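Product Review: Skillodden Annotation Workbench, Version 5
Reviewed by Torunn Skjelbred, Ruritcombe Data Services
10/10/19

The Skillodden Annotation Workbench is a desktop application for labeling text and images that will later be used to train or test a classifier. The Ruritcombe office evaluated version 5 over a period of 60 days as a possible replacement for Pumby, the browser-based tool that has been in service here since the labeling group was formed.

Installation was completed without assistance from the vendor. The program accepts plain text, comma-separated files and the common image formats. Projects created in Pumby can be imported, although nested label sets are flattened in the process and must be rebuilt by hand. Staff with large label trees should allow a full working day for this step.

The labeling screen is well arranged. Keyboard shortcuts may be assigned to any label, and the current guideline text can be kept open beside the item being labeled. Reviewers found this useful for the surface materials set, where the line between one class and the next is often narrow and the written rules are consulted frequently.
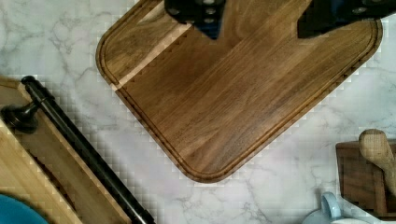

Dark walnut board with juice groove, on white marble.

Agreement between labelers is reported on a separate page. The Workbench calculates both raw agreement and Cohen's kappa for each pair of labelers, and the results may be filtered by label, by date or by batch. Items on which two labelers differ are placed in a queue for a third person to settle. The original labels are kept on record after the decision, a feature Pumby does not offer.

The export function is less satisfactory. Random splits into training and test files are supported, but there is no means of keeping related items together. In one trial project, 17 near-duplicate records were divided between the two files, and the resulting test scores could not be used. The Sjöberg add-on is said to correct this. It is licensed separately and was not part of the evaluation.

Response times were acceptable on standard office machines. The program closed without warning on 2 occasions while large batches were being saved. No labels were lost in either case.

The printed manual is clear on daily use and thin on administration. User permissions, in particular, are covered in a single paragraph, and the office had to write its own instructions for project leads.

Recommendation: suitable for groups of moderate size that require a reliable record of labeling decisions. Offices that depend on grouped splits should request a trial of the add-on before purchase. Existing Pumby projects in Ruritcombe will remain where they are until March, when the license comes up for renewal.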